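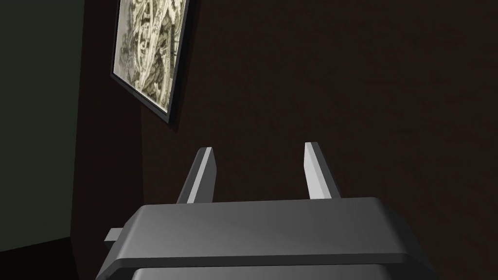

Vonine Wall Words is a collection of short written descriptions of wall colors inside homes and small offices, together with the color word that each writer chose. It was made for people who study how color is named in everyday language, and for people who build search tools for paint and secondhand furniture. The difficulty is mostly in the dark and the pale ends. A dark brown wall like the one behind the gripper would be "dark brown" for one writer, "chocolate" for a second and "almost black" for a third, and all three answers would be kept in the data as they were written. We do not decide who is right.

Version 2

Contents of the package

words.csv – the main table, 2000 rows, one description per row
terms.csv – the list of color terms after cleaning, 97 entries
writers.csv – one row per writer, with language background and age band
notes.txt – remarks by the editors about difficult rows
LICENSE.txt – the terms of use
README.txt – the file you are reading

All tables are in UTF-8, separated by commas, with a header line. Text fields are always in double quotes. Please do not open words.csv in a spreadsheet program and save it again, because some programs change the row codes into dates. We lost one afternoon to this in May and had to go back to an older copy.

Columns in words.csv

row_id: a code of letters and digits. It has no meaning and it stays the same between versions.
writer_id: connects to writers.csv.
room: kitchen, bedroom, hallway, bathroom, living room, office or other.
light: day, lamp, mixed or unknown. It is the writer's own answer and was not measured.
text: the description, as written, with spelling mistakes kept.
term: the main color word in the description, in the form used in terms.csv.
modifier: words such as dark, pale, dirty, warm. Can be empty.
surface: paint, wallpaper, wood, tile or unknown.
confidence: low, medium or high, given by the writer.
flag: see the section about flags.

How the texts were collected

The descriptions were written by 16 persons over one winter. Each writer received a small notebook and was asked to describe the walls that they met in normal life: at home, at the dentist, at a friend's place. They were asked to write as if they explain the wall to somebody on the phone. They had no color chart, and we asked them not to look up paint names.

Jeanie Guthrie typed the notebooks. When a word could not be read, she put three question marks in its place and did not guess. Rhona Shearer compared the typed text with the paper a second time and corrected the places where the typing was wrong. The notebooks themselves are not published, as they also contain shopping lists, telephone numbers and other private things.

The instruction given to the writers was the following, in full:

"Look at the wall for a moment. Write one or two sentences about its color. Write also the room and the light. If the wall has two colors, choose the bigger one. If you are not sure, write it anyway and mark low confidence."

How the term was chosen

Two editors, Sorcha Leckie and Tullio Mazza, read every row separately and marked the main color word. When both marked the same word, it went into the table. When they did not, Gregor McIver read the row and made the choice. His remarks are in notes.txt with the row code in front.

A few rules were agreed before the work started, and a few more had to be added on the way:

Compound words such as "greenish gray" take the last word as the term and the first as the modifier.
Names of food, stones and plants are kept as terms if the writer used them alone ("a mustard wall"). If the writer put them beside a basic color ("mustard yellow"), the basic color is the term.
"Off-white" is one term. We discussed it for a long time.
"Neutral" and "normal" are not terms. Such rows carry the flag nocolor and the term field is empty.
"Dark" alone, with no color after it, also carries nocolor.

The rule for food names is the weakest one. "Cream" is a food name, but for many writers it is simply a color, and it would look strange to treat it differently from "beige". We left it as its own term everywhere. Users who prefer another solution can join the two with one line of code, and the column merge_hint in terms.csv is prepared for this.

Shadows and lamps 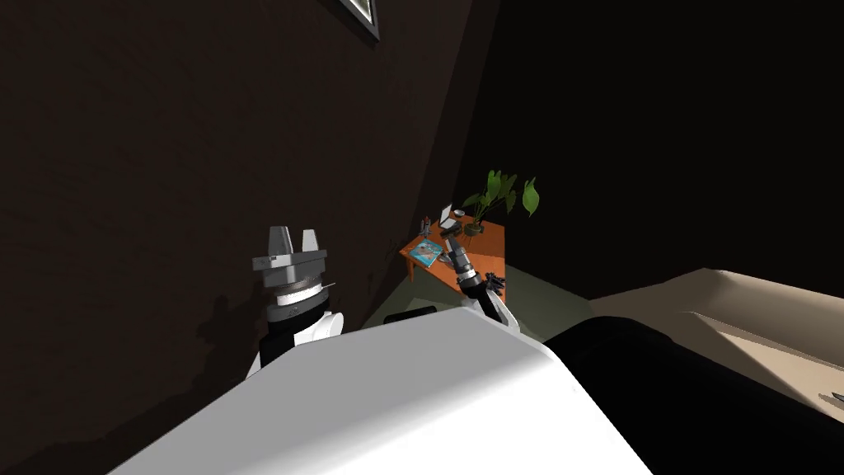 Figure 2. A soft dark shadow on a brown wall, left of the arm. For the term field only the paint color counts, and the darker patch is ignored.

Shadows were the second most frequent subject in the remarks of the editors. Some writers described the wall and the shadow together, for example "brown, going to black near the shelf". In such rows the term is the color of the wall outside the shadow, and the flag shadow is set. The full sentence remains in the text field, so nothing is lost for users who are interested in the other part.

Lamps are more complicated. Under a warm lamp a white wall was described as yellow, peach or "like weak tea", and the writer usually knew very well that the wall was white. We kept the word that was written. The column light should be used when such rows are a problem for your work – for most naming studies they are the interesting ones.

Flags

nocolor: no usable color word in the text
shadow: the text mentions a shadow or a dark corner
two: the wall has two colors and the writer described both
pattern: wallpaper or tile with a pattern
hung: a picture, mirror or textile covers a large part of the wall
unread: part of the handwriting could not be read

A row may have several flags, separated by a semicolon. The flag hung was added late. In the first version these rows had no mark,

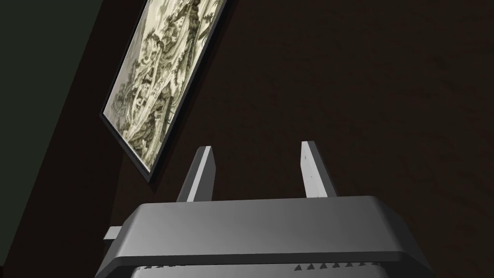 and the term was sometimes taken from the artwork and not from the wall. Tullio Mazza went through all of them again for the present version. If a text says only "there is a big picture on it, mostly beige", the term is now empty and the row has both hung and nocolor. A sentence such as "brown behind a pale drawing" gets brown.

Known problems

Most writers live in older houses, so cream, magnolia and brown appear more often than they would in new apartments. Bathrooms are few. The light column has many unknown values in the early rows, because at first we did not ask for it clearly enough.

Not all writers have English as first language (I also do not), and some words follow another language. One writer uses "rose" for every pink. Another uses "azure" for light blue, which is normal in Italian but sounds poetic in English. We did not correct these. The column first_language in writers.csv allows you to separate them.

The confidence column should be read per writer. One person marked nearly everything high, even a wall seen from a moving bus through somebody's window.

Please do not use the data for matching real paint. A word is not a measurement, and there is no measured color value anywhere in the package.

Changes from version 1

Flag hung added.
"Ochre" and "ocher" joined under "ocher".
Empty modifiers are now truly empty; before, some had a single space.
Row codes with a leading zero repaired.
File encoding of notes.txt corrected, the accents should display now.

Use and credit

The texts may be used for research and teaching, also in changed form, if the source is named. For commercial use please write first. The preferred form of credit is "Vonine Wall Words, version 2, edited by Leckie, Mazza and McIver". The separate collection with floor descriptions, called Nurnard, has its own license and cannot be mixed under this one.

Mistakes can be reported to Sorcha Leckie. Please give the row code and the version, and copy the line as it stands in your file.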